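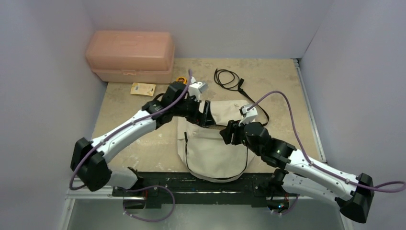
A Tiziana pediu para mudarmos o passeio de novembro para a Momance, e que a subida a Flernberg fica para quem tem joelhos novos (palavras dela!). Eu, que escrevo esta ata, confesso que concordei logo, mas o Njål torceu o nariz e lá fomos a votos: 5 a favor, 2 contra. Fica a Momance!

Autocarro: o Adelmo já falou com a Fabbri e pedem 111 euros, ida e volta. Achámos bem, ele confirma amanhã.

Almoço: cada um leva o seu, e a Assunta oferece-se para a sopa (viva!). O Kasun trata das inscrições.

O assunto das quotas passou para a próxima, já eram quase 11 da noite.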